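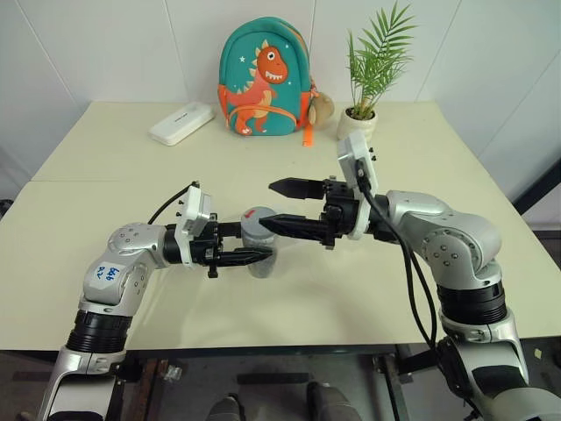

Kiyoshi Furukawa's position is that a machine which needs two arms to deal with one lidded container is not ready for anybody's kitchen, and that the task list should say so.

Koltosar tabletop chores, data card

Contents: 579 episodes, two arms, one table. 400 for training, the rest held out.
Tasks: containers with lids, bags, small household items.
Length: episodes are capped at 30 seconds.
Cameras: one at the head, one on each wrist.

Known limits: background items stay on the table during container tasks - do not crop them. Translucent bodies give poor depth. 11 held-out episodes have no task label.

Not suitable for claims about unattended housework. License terms are in the Hondix folder.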